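Marta Lytvynenko @martal
Okay, thread time. I've run the IT side of a small clinic group for a while now, and last month we finally killed shared logins on the nursing workstations. A few of you asked how it went, so get comfy. 1/9

2/9
Background: we had 16 shared accounts across 5 sites. Everybody knew the passwords. One of them was on a sticky note that had been laminated (laminated!!) before I was hired.

3/9
Why did it last so long? Speed. A nurse walks up, the screen's already open, she charts, she walks off. Any login that takes longer than that feels like an insult in the middle of a shift, and I get it. I've shadowed those shifts and my feet hurt for days.
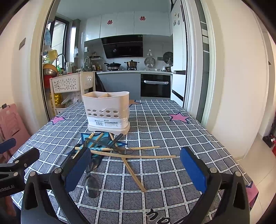 Page 3 of 5
4/9
So we went with badge taps. You tap in, your own session follows you from room to room, you tap out. We picked Clindier for the session part and kept our old badges from Barbieri. Total badges to enroll: 454. I did a big chunk of those myself at a folding table by the break room, with donuts as bait.

5/9
What went wrong first: the readers were set to lock the screen after two minutes. Way too short when you're drawing up meds with your back to the computer. Renzo Guerra from the night team called me at 3 a.m. and was extremely polite about it, somehow worse than yelling. We changed the timeout that same Friday.

6/9
What went wrong second – the label printers. They were all tied to the old shared accounts and I had no idea. We got 229 tickets in the first week and I'd bet most of them had the word "printer" in them. If you're planning one of these projects, go find your printers NOW. Walk the halls, write them down, check what account each one hangs off. 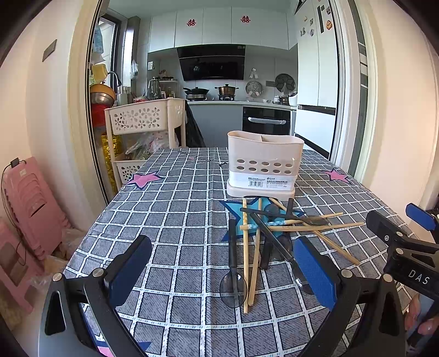

7/9 The part I'm proud of
Noemi Orlandini, who manages our biggest site, asked if her charge nurses could test everything before we touched anyone else. They broke it in ways my team never would have! Gloves on, badge clipped to a hip, three people tapping at one cart. We rewrote half the rollout plan after that and pushed the start back to October.

8/9
And the audit logs! When somebody opens a chart now, I can see who it was. Our privacy officer Unai Lorente used to spend whole afternoons calling around to ask who'd been at the front desk on a given day. Now he looks it up and goes back to his coffee.

9/9
Still to do: the lab machines, which run an ancient thing called Flulorgate that wants one login and one login only. The vendor says a fix is coming. They've been saying that for a while – so if anyone has gotten it to play nice with badge readers, my DMs are open and I will mail you donuts.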